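4 Aug 2020 — Kakcombe textile open day, quick notes before I forget

Got there 10 mins late, parking was a nightmare. Pekix mill first. 12 looms going, couldn't hear a word of the talk. Dye shed after — lovely colour range, the greys especially. Sfakianakis had the remnants table, bought way too much.

Upstairs is all printed cloth. Big blocks of red, yellow and blue with thick black lines, very Mondrian. My favourite of the lot.
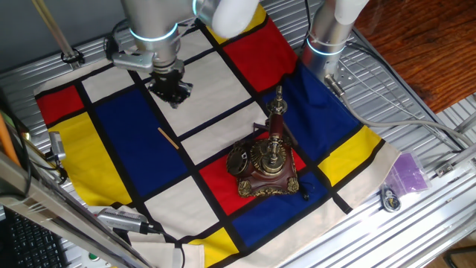

Ultilen linen was dearer than in Febuary, so left it. Tea and a lamington downstairs, then home. Would go agian — earlier, and with a bigger bag.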